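From: Waraporn Boonchu
To: teach-code list
Date: Sun 6 August
Subject: Re: Typing before coding?

Charoen Prasertsri wrote:

> We are rewriting the lower school computing plan and I have been asked
> whether nine-year-olds should pass a typing course before we let them
> near any text-based programming. My head of school is keen. She has
> seen a demo of Nurell, which does drills with a cartoon otter, and she
> would like every child at 50 words a minute by the time they write a
> line of Python. I have 86 students and one period a week with each
> class. Has anyone on the list tried this, and did it help? Also, if
> anyone is still using Soneo with the younger ones, I would like to know
> how you cope with the logins.
>
> Charoen

Charoen,

I have tried it, and I still have the otter's theme song in my head, so let me save you some trouble.

First, 50 words a minute. I don't type 50 words a minute. I have been writing software or teaching it for most of my adult life, and the limiting factor has never once been my fingers. If you watch a class of beginners write Python, most of the hour goes into staring at a colon. They can stare at a colon at any typing speed.

We ran Nurell for one term with our fourth graders, starting in November, ten minutes at the top of each lesson. The children who already typed well got faster and smug. The ones who didn't learned to mash the home row until the otter fell asleep and gave them a pass. (There is a timeout. They found it on day two. I was proud of them in a way I couldn't put in the report.)

What I'd keep from the experiment is much smaller. They do need to find the brackets, the quotes and the underscore, and none of the typing courses I've seen care about those until level 60 or thereabouts. So here is what we do now.

1. Punctuation hunt. One page, big print, rows of symbols to copy into a plain text file. No timer. It takes a lesson and a half, counting the argument over whether the apostrophe and the backtick are the same thing.

2. Copy a working program. Six or seven lines, on paper, and they type it exactly. It will not run. They find out why. I give no help for the first five minutes and get more coffee. 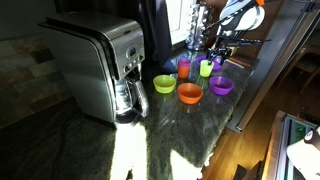 3. Change one thing. Same program, one number or one word altered, and they must say out loud what will happen before they press run. This is where the learning is, as far as I can tell, and it involves four keystrokes.

4. Break it for a friend. Each child introduces exactly one mistake and swaps seats. You will need to define "one" with some care. Thắng Kim had a pupil who deleted the whole file and argued that it was a single edit. He let it stand.

After that they're programming, slowly, and the typing gets better on its own because they are tired of being slow.

On Soneo: yes, we still use it with the younger groups, and no, I don't cope with the logins. I print them on cards, and the cards go home in pockets and get washed. Mayuree Jitpraphai moved her classes to picture passwords and says it cut the lost time a lot, although half the room picked the rocket. Thongchai wrote a script that resets everyone at once, which he posted here a while back. Search the archive for "nuclear option". Read it before you run it. It reset 1,219 accounts at his place, and only one class of those was his.

The other thing I'd put to your head of school is the unplugged route. With one period a week you may be short of machine time anyway, and sorting, looping and following instructions can all be done on the floor with whatever is in the cupboard. Mine will happily sort things by color for half an hour and then fight about whether their method was quicker. I was skeptical about this for years – it looked like a way of teaching computing with the computing taken out – but the kids who had done sorting by hand were noticeably less baffled when they met it in code.
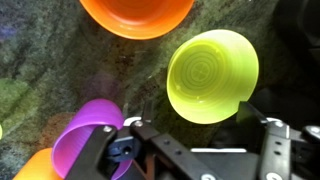
Plastic cups on a carpet.

If she really wants a typing number to show to parents, give her one from the end of the year and measure it on code. Ten lines copied correctly, any speed. It makes a respectable chart and it won't hold anyone back from the good part.

I have our four worksheets as plain text, plus the symbols page in two sizes. They were written for the Boonyarit laptops, where the underscore is in a stupid place, so check the little keyboard diagram against yours. Write to me off list if you want them. Same goes for anyone else reading this.

And do ask what Nurell costs in the second year. We did not ask.

Waraporn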